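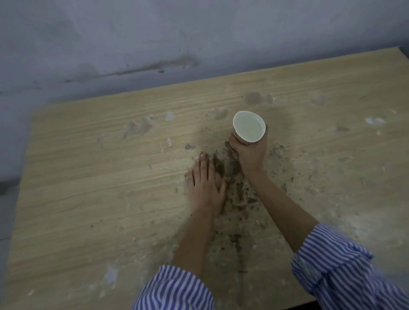
Figure 8.1 Working damp soil by hand on a bench top, with a paper cup held in the other hand.

Chapter 8
Planning and Paying for Equipment

Before a workshop buys a machine, somebody has to know what the work is. That sounds too simple to put in a textbook, yet a good many orders are placed from a catalogue by people who have not watched the job being done. This chapter covers the steps that come before the order: watching, timing, costing and setting a limit.

Look again at Figure 8.1. One hand is pressed flat into the soil and the other holds a cup of pale, watery liquid. A worker doing this kind of job judges by touch how stiff the mix is. Soil also gets onto the bench and the fingers. Anyone pricing an automatic mixer or a robot arm for such a task should write down all of this, as it affects what has to be bought. Fine grit wears seals and joints. Splashes call for covers. Judging the mix may need a sensor, or it may be cheaper to leave that part to a person.

8.1 The Mumbridge case

We shall follow one small firm through the chapter. Mumbridge makes pressed soil blocks for plant nurseries. The mixing was all done by hand when Pornthip Boonchu, the production manager, was asked to prepare an equipment plan for the following year. The plan was due in December.

She began with a task sheet. Over one morning she recorded 128 batches and noted the time taken for each, the stoppages and the cleaning. Cleaning came to nearly 30 per cent of the working time. None of the suppliers had asked about it.

Two suppliers sent quotations. Grirkik offered a robot arm with a mixing head. Chuensuk offered a plain powered mixer, to be loaded and emptied by hand. The first machine could do more, but its price left out the guards, the floor fixings and the training. The second needed a worker beside it all day - a cost that appears in the wages budget and is easily missed.

8.2 Terms used in this chapter

Purchase price: the sum on the quotation.
Installed cost: the purchase price plus delivery, fixing, guards, wiring and training.
Running cost: power, spare parts, cleaning and repairs over a year.
Trial batch: a set quantity of work run on the machine before payment is agreed. Mumbridge asked for 300 blocks.

Keep these four apart in your notes. Section 8.3 sets out the installed cost of both machines line by line.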